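Skirkar storage box with lid and carry handle
Brand: Cinari
Price: £10
In stock

A plain white plastic box for the small things that end up all over the house. People buy the Skirkar for first aid bits, sewing, shoe polish, or the tubes and creams from the bathroom cabinet.

The lid lifts right off and can be put to one side while you fill the box. Two black latches, one at each end, hold it shut, and a narrow black handle on top lets you carry it with one hand. The inside is smooth with rounded corners, so a spill wipes out with a damp cloth. There are no trays or dividers. If you want them, the Brosta insert set (sold separately) comes in packs of 3.

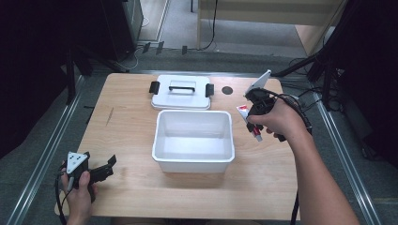

Put tubes in first, lying flat, and stand bottles at the ends. Tighten the caps before you pack, as the box is not leakproof. Wash by hand in warm soapy water and dry it before closing the lid. Do not use it in the microwave or the oven.

Spare latches are available in pairs. Please quote part number 59 when you order.

Delivery is free on orders over £200. Trade customers should write to Kirsten Cormier in our sales office for a quote.

Also in this range: Aliyu drawer box, Brosta insert set

Page updated 8 August 2021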